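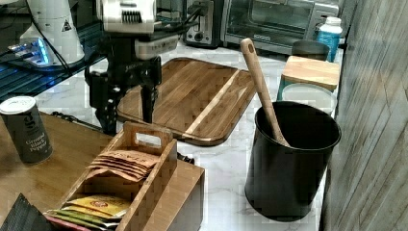

Two-finger gripper over the left half of the cutting board, fingers down. Tea caddy in front, crock and spoon on the right.

2021-11-20
Kitchen bench, gripper comparison, Skurton fingers vs. Stituno fingers

Goal for today was to decide which finger set stays on for the tea packet task. Same arm, same controller, same speed limits for both. Only the fingers and the grip force change.

Setup notes first because last time I didn't write them down and lost a morning. Home pose is fingers vertical above the left part of the board. I re-taught it after the mount bracket was off for cleaning. Table height in the config is for the marble, NOT for the wooden table in front of it, which sits lower. The caddy stands forward of the board, so do not use the marble value as the floor for packet grasps. I added a second floor plane to the workspace file and named it lower_table. Please leave it in.

Skurton set, packets:
Started with the rear compartment. The brown packets are fanned against the divider and the fingers need to come in between two of them. Skurton tips are thick. On most tries they pushed the whole stack back against the divider and closed on two or more packets. Rotating the wrist 90 degrees got one finger behind the stack, but then the other finger hit the compartment wall on the way down. Backed off, tried a shallower approach, same result.
Front compartment went better. The yellow one came up cleanly from the top edge. The green and pink ones lie lower and I only got them after the yellow was out of the way.

Stituno set, packets:
Swap took longer than it should. One of the screws is a different length from the others and it bottoms out before the finger is tight. Marked it with paint pen.
The tips are thinner and slide between packets without much trouble. Single picks from the rear compartment were the norm this time, doubles were rare. Force had to come down a lot. At the Skurton setting the paper creased badly and one packet tore at the corner. Set to 31 in the force field and left it there. No units shown on that screen, so don't compare it with the numbers from the old controller.
Problem with Stituno: they flex. On the wooden spoon the tips spread as soon as the handle started to lean out of the crock. Skurton held the spoon every time I tried it, gripped just under the hanging hole. Stituno lost it on the first 3 lifts and I stopped there.

Caddy handle:
Wanted to see if either set can move the whole caddy by the cutout in the divider. Skurton fits, barely, and lifts it with packets inside. It tilts toward the solid end, so the lift should be slow. Did not try Stituno on this, they would bend.

Camera:
Ran the Bautista depth camera during both sets. Dark glass on the toaster oven gives holes in the depth map and so does the shiny side of the crock. The marble is fine. Holes on the crock matter more, the planner thought it was narrower than it is and put a fingertip against the rim once. Padded the crock model by hand for now. Matte tape would probably fix it but then we are not testing on a normal kitchen item anymore. Open question.

Exposure was fixed at 700 for all runs. Auto exposure jumps when the arm housing passes over the board, the white panel throws it off.

Cable:
The thin black cable near the arm base is still loose on the counter, just left of the board. It did not snag today. I'd like it clipped down before anyone runs the wide sweep from Plaltcombe's test script, that one passes low on the left.

Where this leaves us:
Stituno for packets, Skurton for everything else on the counter. Swapping by hand between tasks is not a plan, so either we grind down a pair of Skurton tips or we stiffen the Stituno ones. I lean toward grinding - there is a spare pair in the drawer from March with a chipped pad that we can afford to ruin. Take the inside faces only and keep the pad glue area flat.

To do
- grind the spare Skurton tips, measure thickness before and after
- replace the odd screw in the Stituno kit
- clip the cable
- repeat the rear compartment runs with a fuller stack
- pepper canister has not been tried with either set, check that it fits at max opening
- ask Bautista support if the depth holes are a known issue with their latest firmware

Logs are in the shared folder under gripper_compare, one subfolder per finger set. The first Skurton log is missing its force channel, I had the recorder pointed at the wrong topic. Discard it for force plots. The joint data in it is good.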